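3.2 Where the crumbs go: surface choice and the shared kitchen

Of all the parts of this study, the kitchen surfaces gave us the most fun and the most surprises. 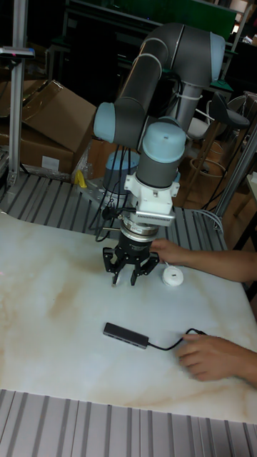 Figure 3. A white tabletop with a marble-like pattern.

Our starting question was simple: does the pattern on a table change how people clean it? We suspected that it might, and the interviews in Nillham bore that out far more strongly than we had hoped. People talk about their tables with real feeling! They know which ones show a coffee ring and which ones hide it, and they pick a seat with that in mind.

We collected 131 diaries from people who share a kitchen with at least one person outside their family. Each diary keeper wrote down every wipe of the main eating surface during April, along with what prompted it. Perrine Besson designed the diary sheet, and its best feature is a wide blank margin, where people wrote things we would never have thought to ask. Nearly 2,000 margin notes came back to us. Reading them was a delight, and a good share of this section comes straight from them.

Surfaces were sorted into plain and patterned. Plain meant a single color with no grain or veining that could be seen from a standing position. Patterned meant everything else, from speckles to wood grain to marble-like veins. Dorian Pruvost and Sandrine Lebrun sorted the surfaces separately and then compared their lists. They disagreed on 2, both very faint speckles, and we left those out of the comparison below.

The first thing that stands out is what people on plain surfaces say they are cleaning. Their notes name a thing: jam, a tea ring, onion skin, flour. People with patterned surfaces write much more often about touch. "Felt gritty by the toaster," says one. "Couldn't see it but my sleeve stuck," says another, and a third simply reads "sticky again." We came to call these hand wipes, as opposed to eye wipes, and once we had the two words we found them all over the material.

Light-colored marble-like patterns are a lovely special case. The pale ground shows dark crumbs very well, so toast and coffee grounds are eye wipes. Sugar, salt and dried milk are another story, and turn up mostly as hand wipes. Several people told us that they tilt their head to catch the light from a window before they sit down -- one called it "checking for weather." We think this small habit deserves a study of its own.

The second finding concerns blame, and here the Skondier kitchens are especially rich. An eye wipe often comes with a guess about who left the mess. A hand wipe hardly ever does. A sticky patch seems to belong to the table, while a smear of jam belongs to a person. Maxence Delorme, who read the margin notes without knowing which surface each came from, marked the same split on his own, and we were thrilled to see it.

We don't want to push this too far. Households choose their tables, or put up with what the landlord chose, and people who care a great deal about cleaning may buy surfaces that let them see the dirt. Lev Levchenko raised this early on, and it is the reason we asked how each table was acquired. The split between hand wipes and eye wipes also appears in kitchens where the table came with the lease, and that gives us some comfort.

Lighting is a harder problem. The diary had no place to record it, and a patterned table under a strong lamp may work much like a plain one by a dim window. Some diary keepers mentioned their lamps anyway, in the margin. We return to those notes in Section 3.3, together with the cloths and sponges.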